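The Second Life of the Kitchen Table

For years the advice on buying a table was simple: get the biggest one the room will take and keep it polished. Fewer people follow it now. Tables get used for homework, bills, sewing and dinner, often on the same day, and the finish has to put up with all of it.

At the Guerra workshop in Novstead, most of the work is on tables that are already old. Owners bring in pieces with rings, scratches and gray patches near the edges, and they usually ask for the same thing - a pale surface that doesn't look new. The shop takes in 12 tables a month and has a waiting list that runs into March.

The method has changed little. Old varnish is scraped by hand, then the top is sanded along the grain, ending with a fine paper. A thin coat goes on, dries overnight and is rubbed back before the next. A full job takes 31 hours of labor, spread over two weeks.
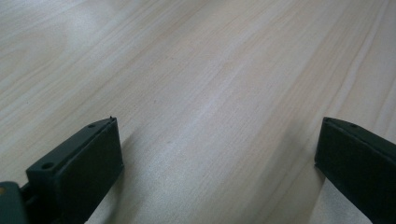
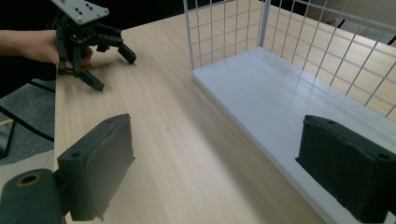
Light wood, with the grain left to show.

Cost is the sticking point. Refinishing a six-seat table in Novstead starts at $1,000, and a flat-pack table from the Mavard outlet on the ring road can be had for a good deal less. The shop tells customers this up front. Some leave. Others have a table that belonged to a grandparent and never planned to replace it.

There is a cheaper way in. The Garkgate community center runs an evening class where people work on their own furniture. It costs $90 for the term, sandpaper included, and small tables are preferred as they have to come up the stairs.

Care afterward is mostly a matter of habit. Wipe spills when they happen, use a damp cloth and skip the spray polish, which builds up and turns cloudy. Move the fruit bowl now and then, or the wood under it will end up a different shade from the rest.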